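Equipment Purchasing: Frequently Asked Questions
Talside Automation Program

These answers apply to departments requesting robotic arms, hands and related workstation equipment. Last revised August 7, 2022.

Who may submit a request?
Any group lead may submit one. Requests are reviewed by Natália Gouveia in Planning and returned with comments or an approval number.

When are requests due?
Requests for the coming budget year close in March. Late requests are held for the next cycle unless they replace equipment that has failed.

What should the budget include besides the robot itself?
Applicants should list mounting hardware, cabling, a control computer, spare parts, shipping and operator training. Spare fingertips are priced at $49 each under the current Cabrera agreement. Training is charged at $217 per person.

Is a service contract required?
Yes, for any robotic hand with powered fingers. The standard contract costs $1,936 per hand and runs for 12 months. It covers joint repair and one scheduled inspection. It does not cover damage to cables.

How much space should be planned?
The plan must show the arm at full reach, the work table and every desk within the same room. Rooms that combine robot stations and office desks are permitted, provided that the floor plan marks both.
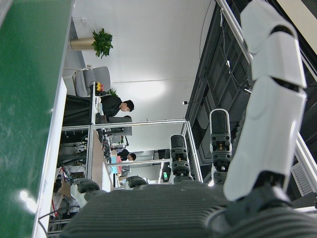
Cable routes must also be drawn on the plan. Power and data lines should be kept clear of table edges where an arm will be moving, and walkways must remain open. Plans without cable routes will be returned.

May a group lease equipment?
Leases are accepted for terms of up to two years. Quotes should be obtained from both Cabrera and Zevley where each offers a comparable model.

Who can help with a floor plan?
Valter Frade in Facilities reviews drafts before submission. Please allow two weeks for his reply.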